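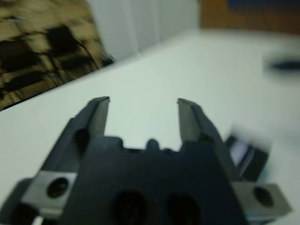
Minutes, Imodbridge Allotment Society, 26 December 2024

OK, I'm typing these up the same night while I can still read my handwriting. Fanni Major chaired, I took notes (again!), and we got going late since half of us were still talking about pie.

Last meeting's minutes were approved. Dobos wanted it noted that he never said the compost was "a disgrace," he said it was "a disappointment." So noted.

Money first. We have $3673 in the account, and the water bill of $207 is paid. Fanni read out the quote for the new fence along the Drevell side, and I'll admit I groaned out loud. We agreed to fix the bad stretch by the gate for now, spend no more than $600 on it, and look at the rest in June.
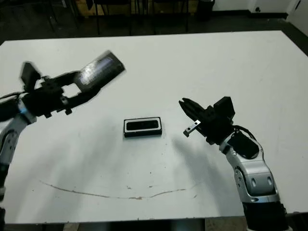 Then we got onto the gate lock, which sticks every time it freezes. I said I'd try some graphite on it before we buy another one. If that doesn't work I'll bring prices next time.

Plots: we have 2 coming free in the spring, both at the wet end. The Flevberg family is next on the list and I'm writing to them this week. Dobos thinks we should tell people up front how soggy it gets down there, and everybody agreed, so I'll put it in the letter (nicely).

Long talk about seed potatoes. Too long, if you ask me, but I did vote. We're going with one big order again, earlies and a main crop, and if you want anything fancy you buy your own. Orders to me on paper please, not shouted over the fence.

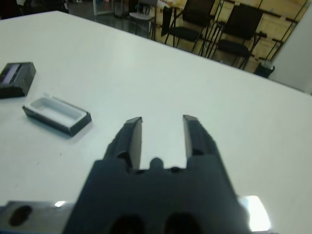
Fanni asked whether we still want a plant sale. Yes, but smaller, and with the tomatoes priced before we open this time. I'm doing the sign. She's asking the church about borrowing tables.

Other business: somebody has my good wheelbarrow, the green one. I'd like it back.

Left open: the hose rules. We were all tired and it was getting silly.

Imodbridge Allotment Society | Contact the secretary | © 2024 | Back to top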